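Lamon Lighting Assembly, Cell 4: Inspection Checklist with Comments
Revision of March 4, 2021

1. Jaw screws seated, heads undamaged. OK.
2. Pivot bolt at finger joint: torque mark intact. OK.
3. Fingertip pad: no cuts or glazing. OK. Replace at next service.
4. Gripper clearance to lamp rim. Comment: hold position is close to the rim. Check by eye with the lamp lit, before each shift.
5. Cables clear of arm travel. OK.

Staffing note: before the Nurlow arm, two operators placed and tested lamps by hand. One now loads and signs this sheet; the other has moved to rework. Lifting is down. Time spent standing and watching is up, and item 9 was added for that.

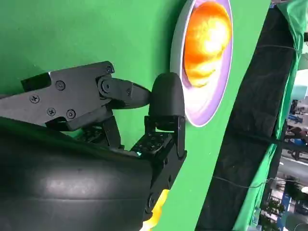 Satti, second shift, asked that the watching be rotated. Forty-three minutes at the cell is too long to stay alert, and the stop button is no use to someone who has drifted off. The rework bench would swap if the schedule allowed it.

6. Stop button tested from operator side. OK.
7. Guard interlock tested. OK.
8. Floor marking legible. Worn at corner, repaint by July.
9. Operator rotation logged. OPEN. Trial swap requested.

Form 41, keep with cell log.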